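Food Waste in the Tomgate Dining Hall
Final report, Introduction to Environmental Studies
Kiros Gudeta and Ludger Meinecke

1. Background

Tomgate is the smaller of the two dining halls on the Lenihan campus. It serves lunch from 11:30 to 2:00 and is run by the same kitchen staff all week. Students take a tray, go down one line, and drop off their dishes at a window near the exit. We wanted to know how much food comes back on the plates and whether portion size has anything to do with it.

Earlier class projects looked at waste from the kitchen side, such as peels and unsold food. We left that out and only looked at plate waste.

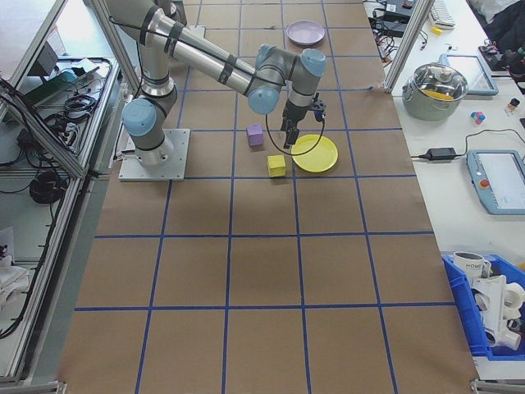 2. Method

We collected plates at the drop-off window during four lunches in October. At each lunch we stopped after 20 trays, so that the line did not back up. Two trays had to be thrown out of the count because the food had been mixed with napkins and soda, which left us with 78.

Food was scraped into three tubs: starches, vegetables, and everything else. Each tub was weighed on a kitchen scale before and after. Bones and fruit peels were not counted. For the last two lunches the kitchen agreed to use a smaller scoop for rice and pasta – students could still ask for seconds.

We also put a short survey by the exit. It asked what people left on the plate and why.

3. Results

Starches made up the largest share of the waste at all four lunches. Rice was the worst. With the smaller scoop, the starch tub was clearly lighter on both days, and few students went back for more.

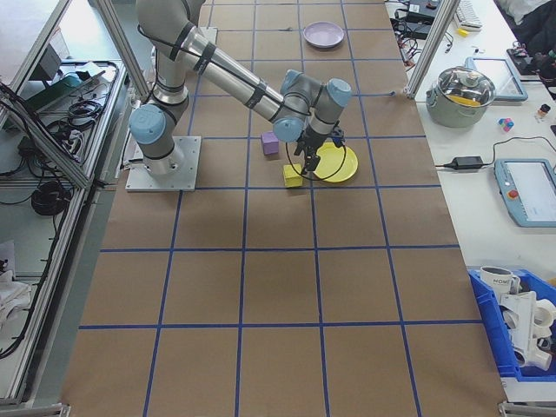

Vegetable waste did not change much. It was highest on the day the hall served steamed squash, and several survey answers named the squash directly. The most common reason for leaving food was "too much on the plate," followed by "didn't like it." A few people wrote that they had to leave for class.

The heaviest single plate held roughly 200 grams of leftover pasta. It came from one of the large-scoop days.

4. Problems

Four lunches is a short period, and the menu was different each time, so we cannot say how much of the change came from the scoop. The scale also drifted a little and had to be reset twice. A better test would serve the same menu with both scoops.

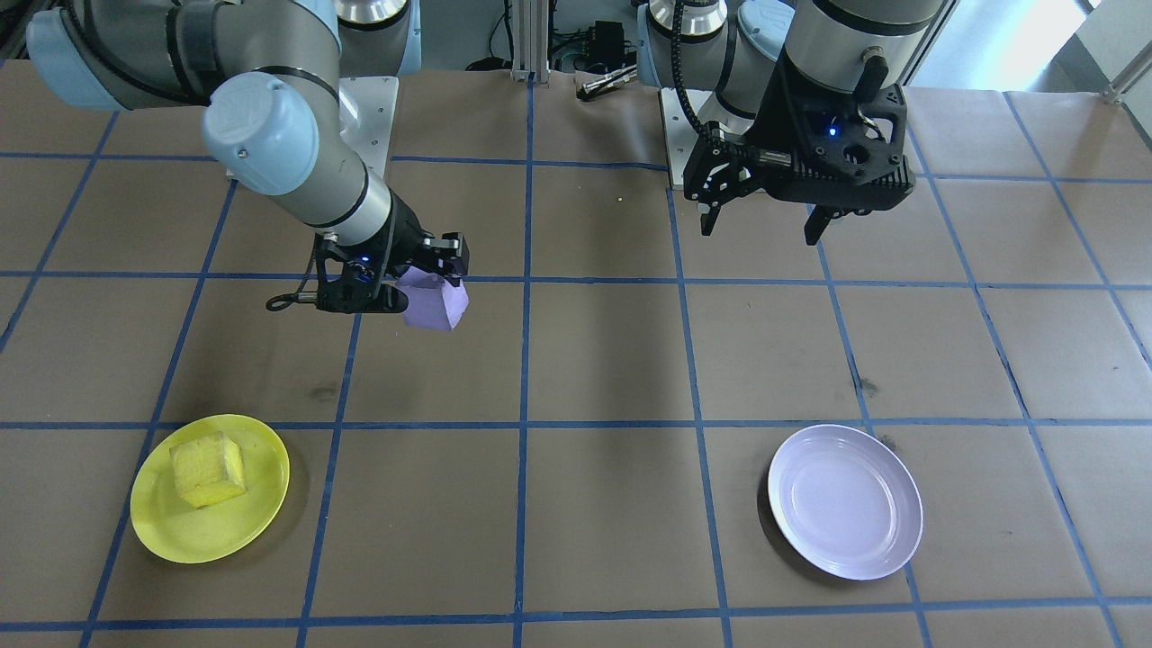 Figure 3. Tabletop marked off with blue tape, with a purple block held in the left gripper.

5. Next steps

We gave our numbers to the kitchen manager, who plans to keep the small scoop for rice through the end of the term. Pasta is still being discussed. We would also like to repeat the count at Kavmont, the larger hall, where students serve themselves.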